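Search this site
Enter keywords
Go

Print this page | E-mail this page

On keeping a shared workroom clean

When I took on the running of the Florusley workroom in April, I was given a ring of keys and a folder of notes left by my predecessor, Helmut Schmieder. The folder contained 48 pages. Most of them concerned the heating. Two dealt with cleaning, and it is those two pages that I have found myself returning to most often, and on which I should like to set down some thoughts.

The workroom is let by the hour to anyone who holds a key card. Members include bookbinders, model makers, a picture framer and several people who repair clocks and radios. There are at present 91 card holders. The terms of use require each person to leave the room as they would wish to find it. Mr Schmieder noted in the margin that this wording had caused more disagreement than any other sentence in the terms, as members differ widely in what they wish to find. The framer regards a bench as clean when there is nothing large on it. The clock repairers regard it as clean when a screw dropped upon it can be heard and seen.

I have therefore replaced the sentence with a short procedure. Benches are to be cleared first, then brushed towards the user, then wiped. Floors are swept last. Scraps of card and leather go into the sacks beneath the window, and anything sharp goes into the lidded tin by the door. Members who finish after nine in the evening are excused the floor but are not excused the bench.
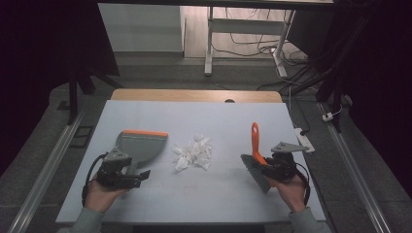
The brushing of benches deserves a fuller word than it receives in the procedure. A great deal of the dust in a workroom of this kind is very fine, and a person in a hurry will generally push it over the edge with the side of the hand, where it becomes a matter for whoever sweeps the floor. I have asked members to give up this practice and to collect the dust where it lies. The choice of pan is important. A hard plastic edge rides over the dust and leaves a thin line behind it, which is then chased across the bench in ever smaller amounts. A grey dustpan with an orange rubber lip, such as the one shown, is the pattern I would recommend, and it should be held with the lip pressed lightly to the surface. The workroom formerly used a metal pan from Dako, and it remains available for the floor.

Brushes have proved a more difficult subject. Mr Schmieder favoured a soft hair brush and bought these from Mousavi, the ironmonger at the end of the lane. They are pleasant to use, but they hold glue, and a brush that has once held glue is of no further service to a bookbinder. I have kept two for the clock benches and have marked the handles. The remaining benches now have stiff brushes, which may be washed in the sink with warm water and hung up by the loop. They should not be left standing on their bristles.

As regards cost, the cleaning budget for the year stands at £392, and the greater part of it goes on cloths. Members are asked to rinse a cloth before deciding that it is finished. Broltora has supplied our cloths for several years and I see no cause to change, though the yellow ones shed on black card and I have asked for blue in the next order.

Comments on the procedure have been received from several members and have been helpful. The question of whether the vacuum cleaner may be used before eight in the morning has not been settled. Until it has been, I would ask that it remain in the cupboard until that hour.

2 comments | 0 shares

Print this page | E-mail this page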